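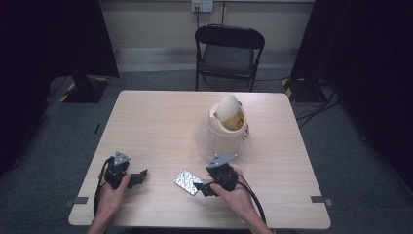 A hand gripper on each side, a foil packet in the middle and the little bin standing by at practice for the Tidy Table round.

Golley Robotics Club is heading to the Marska Student Challenge, and we're bringing our own grippers

GOLLEY, September – I'm Zulema Maldonado, I coach the robotics club at Golley, and I get to share some very happy news: our students have a place in the Marska Student Challenge! There are six of them on the team this year, and they've been at it every afternoon until well past the time I promised their parents.

Our event is called Tidy Table. The team has to teach a two-armed robot to clear small pieces of trash off a table and get them into a lidded bin. The students do the job themselves first, with grippers in their hands, over and over, and the robot learns from those recordings. So far they have 1262 good runs saved. The goal is 4000 before we leave (yes, I gulped too).

"The wrappers are my favorite and also the worst," says team captain Adhiambo Kariuki. "You come in a tiny bit crooked and the foil slides away from you. I dream about foil now."

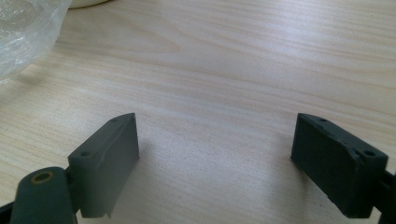 Gripper fingers wide open over the tabletop, with the screw holes showing along the top of each pad.

Celeste Bustos and Graciela Painemal look after the hardware, and they're on version 3 of the finger pads. They named the whole setup Brostance, and I've stopped asking what it means. My brother Baltasar lent us his workshop tools for the summer and would like some of them back – we're working on it.

A big thank-you goes to Benítez, the hardware store on our street, for covering the entry fee and a frankly enormous box of screws.

If you'd like to see the team in action, come by our open practice at the school at 4:30 p.m. any day we're in session this month. Kids are welcome to try the grippers. Reporters who want to talk with the students can ask for me at the school's front office, and I'll set it up.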